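Thread slides down to the base of the jaws when I tie
Setdale Help, Knots and Thread
Posted by Ewurabena Alhassan, February 15, 2023 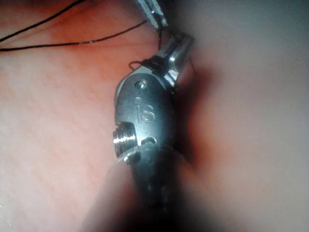 I practise instrument ties on a silicone pad, using fine dark thread. The first throw is the difficulty. I wrap the thread twice around the closed jaws, open them to pick up the short tail, and the loops slide back towards the joint. They then tighten at the base and won't come forward over the tips without a pull, which lifts the knot off the pad. It happens in perhaps one tie in three. Cutting the tail longer made no difference. Is the fault in the wrap, the thread or the tension?

Brian Kariuki

Mostly tension, and the position of the tail. The loops travel backwards when the long end is pulled towards the joint while you reach for the tail. Three changes to try:

Lay the short tail so that its end is close to the tips before you wrap. A reach of 12 mm or less is plenty.

Wrap near the front of the jaws, with the long end held at right angles to them and just slack enough to hang in a shallow curve.

Open the jaws only as far as the tail needs. A wide opening tightens the loops where they sit.

If a loop has already gone down to the base, close the jaws, let go of the long end completely and draw the instrument back slowly. Should it still hold, lift the loop forward with a second instrument. Don't twist; twisting puts a half turn in the thread and the throw will lie badly.

Chang-ho Ryu

Use thicker thread. I never had this problem.

Iddrisu Darko

Thicker thread does slide off more easily, but it hides the fault and you will meet it again with fine thread. Agree with Brian on the tail. I would add that a very long working end gets in the way. I cut mine to 200 mm, and shorter for single knots. Check the thread as well: once it has been dragged through the joint a few times it goes fuzzy and catches on everything. Throw that piece away.

Ewurabena Alhassan

Thanks. The tail was too far from the tips. With the shorter reach I had one loop catch in 80 ties, and that one came free when I slackened the long end.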